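5. Fitting the Pumier table top

The Pumier table is supplied with the top and the under-frame packed separately. Two people are needed to lift the top. Read this section through before starting work, and keep it with the guarantee card.

5.1 Before you begin

Lay the top face down on a clean blanket. Check the fittings bag against the list on page 6. If anything is missing, do not begin; write to the Graddale service desk, quoting order code 143 and the date of delivery.

5.2 Joining the top to the frame

1. Set the frame on the underside of the top, with the long rails parallel to the long sides.
2. Line up the rail holes with the inserts.
3. Start every bolt by hand. Do not use a power driver.
4. Tighten the bolts with the key provided, working from corner to corner.
5. Turn the table upright, one person at each end. Do not drag it on its legs.

CAUTION: Bolts that are forced may split the inserts. Damage of this kind is not covered by the guarantee.

5.3 Levelling

Place the table in its final position. Turn the foot at each corner until the table no longer rocks.

Note: Feet should not be wound out by more than 5 mm. On very uneven floors, use the Prollar pads, sold separately.

5.4 Care of the surface

Wipe with a soft, damp cloth and dry at once. Do not use bleach or scouring powder. Place a mat under hot dishes. 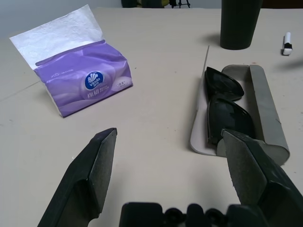

5.5 Moving the table

Remove all items from the top. Wind the feet fully in before lifting, and carry the table by the long rails only.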